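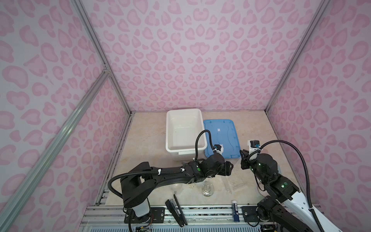

How should a lidded plastic storage bin be prepared before it is packed?

Empty it completely, take the lid off, clean and dry both parts separately, and check the rim and the clips before anything goes in.

The guidance on this page is issued to all departments that keep supplies, papers or textiles in plastic bins at the Stirnico site. It replaces the notes previously kept at the stores desk. The procedure was drawn up by Laine Rätsep and is reviewed each January by Raymonde Landry, to whom corrections should be sent.

Before you begin

You will need:
a clear table with room for the bin and its lid side by side
a bowl of warm water with a little washing-up liquid
two soft cloths, one for washing and one for drying
a dry paintbrush or an old toothbrush
plain adhesive labels and a permanent pen

Scouring pads and cream cleaners must not be used. They scratch the inside of the bin, and scratched plastic holds dirt.

Step 1. Empty and separate

Remove the contents and place them on a separate surface. Open every clip before lifting the lid. Staff should not pull the lid up from one corner while a clip is still fastened, as this is the usual way in which clips are broken. Lay the lid flat, top face up, next to the bin.

Step 2. Brush out

Tip the bin over a waste basket and brush the base and lower walls towards one end. Rounded corners are easily brushed clean, but fine specks tend to cling to the sides and may need a second pass. Brush the lid as well, paying attention to any notches, ribs or recesses.

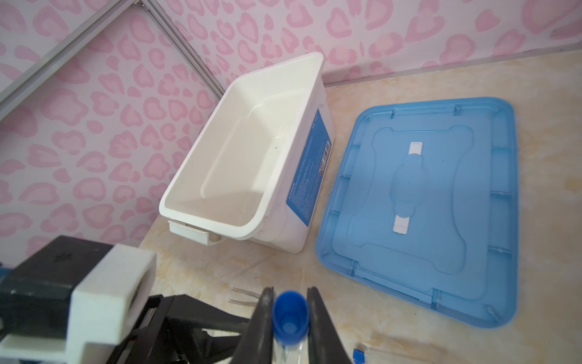
Step 3. Wash and dry

Wipe the inside of the bin with the damp cloth, starting at the rim and working down to the base. Wring the cloth out well before wiping near a printed label. Manufacturers' labels should be left in place where they are sound, and should be removed only if they are peeling or can no longer be read.

Wash the lid on both faces. Water collects under raised edges and around clips, so the lid should be stood upright on a towel once it has been wiped. Leave both parts uncovered until fully dry. Bins intended for paper or cloth should be left overnight.

Step 4. Check the fit

Place the lid on the bin and press along each side in turn. It should sit level. Close the clips one at a time; each should fasten without force. A bin with a split rim may still be used without its lid for items in daily use, but must not be stacked.

Step 5. Pack and label

Put heavy items at the bottom and keep the contents below the rim. The limit for a single bin is 13 kilograms. Write the department, the contents and the month of packing on a plain label, and fix it to a short end so that it can be read on the shelf. Bins should be stacked no more than three high.

Storing empty bins

Empty bins of the same size may be placed one inside another, up to 6 at a time. Their lids are to be kept flat in a separate pile on the same shelf. The site holds 129 bins of the standard size, and odd lids are difficult to match once they have been moved to another room.

Replacements

Requests for replacement lids or clips should be made to Remzi Bilgin at the stores desk before noon. Please state the size of the bin and bring the damaged part. Bins that cannot be repaired are to be left, empty and without labels, on the lower shelf in the Bratik room.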